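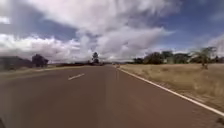
How much driving does the job involve?
Most of it. You'll spend the larger part of each shift on two-lane country roads, with short breaks for getting out, looking at paint and grass, and getting back in.

Route Checker, Rural Roads (seasonal, starts October)

Rillinstead keeps an eye on 600 miles of rural road for people who would prefer not to drive it themselves. We need one more checker for the Plovano loop. The land out there is flat and open. If you need mountains to stay cheerful, apply elsewhere with our blessing.

What you'll do

Drive an assigned stretch at a sensible speed, pull off where it's safe, and write down what shape things are in. Edge lines: solid, faded, or mostly a memory. Center dashes, same scale. Shoulders, cracks, potholes, and grass that has started to think of itself as pavement. Notes go into Ruvix, our logging program, which was built by someone who liked drop-down menus very much. You'll learn it in a morning and complain about it for years.

Last season's log ran to 3,722 entries. A good many of them say "grass, dry." We read them all, so please spell it right.

What you'll need

A valid driver's license and a clean record for the past three years
Eyes that can tell white paint from pale dust, with glasses if necessary
Legible notes, including the ones you take on your knee
The ability to be alone with a radio for six hours
Your own lunch. There is one diner on the loop and its hours are a matter of opinion

Experience in road work is nice to have. So is experience delivering mail, hauling feed or driving a school bus. We supply the car, the fuel, the vest and a thermos that leaks a little.

Hours and pay

Shifts start at 7 a.m. and finish when the stretch does, usually by 3 p.m. Pay is $26 an hour, driving and paperwork alike. Checkers who stay through the season get a $1,000 bonus in their last check. Overnight stays are rare - when they happen, we pay for the motel and you pick the channel.

Training is four paid days in the passenger seat with Inga, who has driven the loop longer than anyone here. She does not care for humming.

How to apply

Send a one-page letter to Wilmer Urrego at the Rillinstead office. Skip the part about being a people person. Tell us instead about a road you know well and what's wrong with it. Résumés are welcome but they get read second.

Applications are open until the job is filled.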